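Nutholm Evening Classes
Caring for Upholstered Furniture at Home
Handout 4: Pale covers, and how to live with them
Tutor: Huia Kereama

Thank you all for bringing in your swatches last time, and especially to those of you who carried whole seat cushions up the stairs. We didn't get through everything I had planned (we never do, I'm afraid, I talk too much), so these notes cover the part we missed as well as the part we hurried.

Most of you have at least one cream, ivory or oatmeal chair at home, and most of you are a bit frightened of it. Please don't be. A pale chair needs a little attention often, and it will put up with far more sitting than people give it credit for.

Before you do anything else, look for the care label. It is usually under the seat cushion or stapled to the underside. W means you may use a water-based cleaner, S means solvent only, WS means either will do, and X means you vacuum and ring a professional. If the label has gone, treat the chair as an X until you have tested a hidden patch and left it overnight.

Weekly care
Lift the loose cushion if there is one, and vacuum with the soft brush, working from the top of the back down to the seat. Go gently along the seams. Crumbs and grit collect where the back meets the seat, and the narrow nozzle is the thing for that - slowly, and without jabbing. Turn the cushion over when you put it back, so both faces wear at the same rate.

Dark clothes on light fabric
We had a good long talk about this one! New black knitwear and unwashed denim are the usual culprits. Fluff will come away with a barely damp rubber glove, stroked in one direction. Dye is another matter, so blot it with a white cloth and cool water if your label allows, and never rub. My aunt in Romdale kept a cotton throw over her reading chair from August until spring, and the cover outlasted two carpets.

Cream-white upholstery with black knit ribbing in front of it.
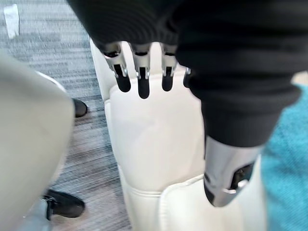 Fig. 9. Cream-white chair, with black ribbed knit against the pale cover.

Spills
Blot from the outside of the mark towards the middle, changing to a clean bit of cloth each time. Cool water first, always. Let the patch dry away from the radiator, or you may find a brown ring waiting for you in the morning.

For next time
Please bring one white cotton cloth, a soft brush and a photograph of your care label. We shall be in room 433 again, and I'll bring the Sæther and Loltia sample books for anyone thinking of new covers.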